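About Wisness

Wisness supplies replacement finishes and fittings for rental furniture. The company operates one workshop of 3227 square feet and a parts store with 434 stocked items, mostly hinges, glides and edge trim.

Incoming pieces are logged, stripped where required and recoated to the Pladavix schedule – our in-house specification for film thickness and cure time. Standard cure is 38 hours.

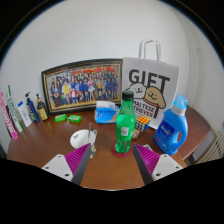
Final sanding is done with 320 grit. Orders are tracked in Sketel, and account holders receive a status notice at each stage. The workshop closes for one week in October for equipment service.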